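Slide 11. Teaching by hand, teaching by remote
Speaker notes, Loïc Coste. Terkstead, 23 March 2018

Keep this to four minutes. The audience has just had Ikonen on grippers, so skip the hardware.

Start with the two methods. By hand: the teacher takes hold of the arm and moves it through the job, and we record the joints. By remote: the teacher sits at the Luvomero console and the arm follows. Same log format for both, which is why we can mix them in one training set.

Give the numbers. 347 demonstrations since January, 41 thrown out. Say what counts as thrown out - the teacher stopped part way, or the clock on one camera drifted. A clumsy grasp is kept if the teacher recovered from it.

Hand guiding is quicker to learn. Its fault is that the teacher's own arm gets into the camera view, and the policy learns to expect it. Remote work avoids that but loses the feel of contact. Teachers press too hard on thin card. Vilho Ikonen will want to add something on force feedback; let him, then move on.

Shelf task next. Boxes and pouches need separate treatment. A box has edges to close on. A pouch gives way, and the grasp point has to be chosen again each time. Do not promise results on pouches.

Pause on the pictures. Point out the grasp on the box corner in the first one.

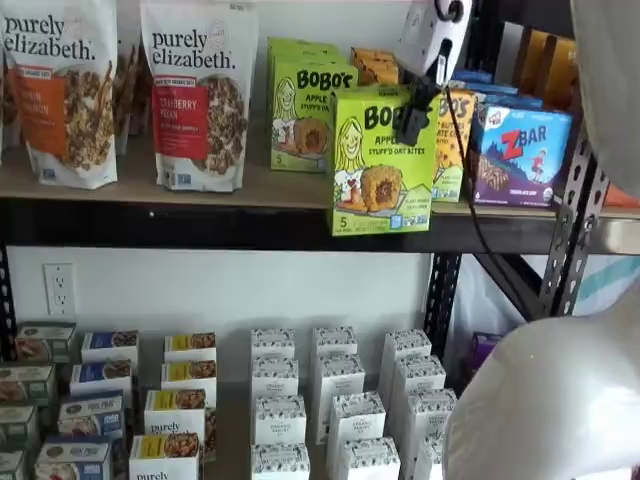
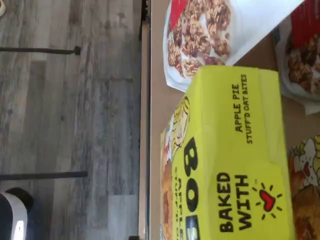
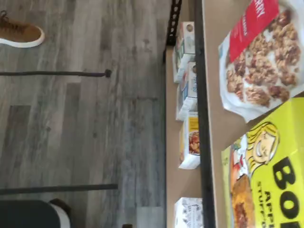

Shelf task: packaged snacks, three views.

Print this page | E-mail this page

Related items
Cerodon workshop: programme and abstracts
Lahtinen: notes on labelling failed grasps
Slide 12. How many demonstrations are enough?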